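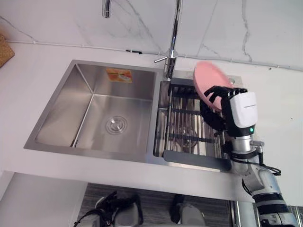
Plalwood, 10 September 2025

Figure 2. A plate held on its edge over the drying rack, right hand.

4.2 The open day

The Tredano kitchen was opened to visitors for one day, with the robot working at the sink while people watched and asked questions. We had expected polite interest. What we got was a crowd that would not go home, and it was a joy to run!

The plate task drew the most talk. In Figure 2 several fingers curl over the rim and onto the back of the plate while the palm presses on its lower side. We are very fond of this grip – it was the hardest one to teach, and 400 of the 3965 practice trials in the Talukder set went on it alone. Visitors wanted to know how hard the hand was squeezing, and we now think a live force display should be part of any public session.

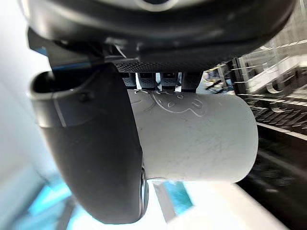

Cups and other round-sided things brought a different sort of question. People who cook every day asked about handles, chips and slippery glaze, and two of their suggestions have gone straight into the next Wiveo task list. We paused between tasks so that everyone could have a turn at the front, and the pauses gave us some of the best comments of the day. A second visit is planned for December, with the same tasks and a longer slot for questions.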